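Nirkar Grip Planner 2

Nirkar Grip Planner takes a wrist camera stream and returns an approach path and closing width for two-finger grippers. It runs as a service beside the arm controller and replans every 15 ms. Targets may enter at the image border; the planner holds a coarse heading until the outline is complete, then commits to a grasp.

Finger geometry is loaded from a profile. Pad wear is entered as an offset per finger, and the left and right values may differ.
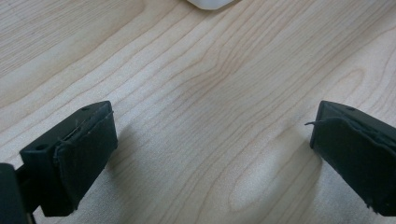
Hand-held gripper view with fingers open, white target at the top border.

Wood grain and soft finger shadows are handled by the surface filter – no retraining is needed for a new tabletop. Glossy targets may require a lower edge threshold.

Interfaces: C++ and Python
Profiles included: 5
Log format: plain text, one line per replan
Part number: 833

Upgrades from version 1 require a new finger profile. Integration questions go to Irina Hodoroagă at Vallness.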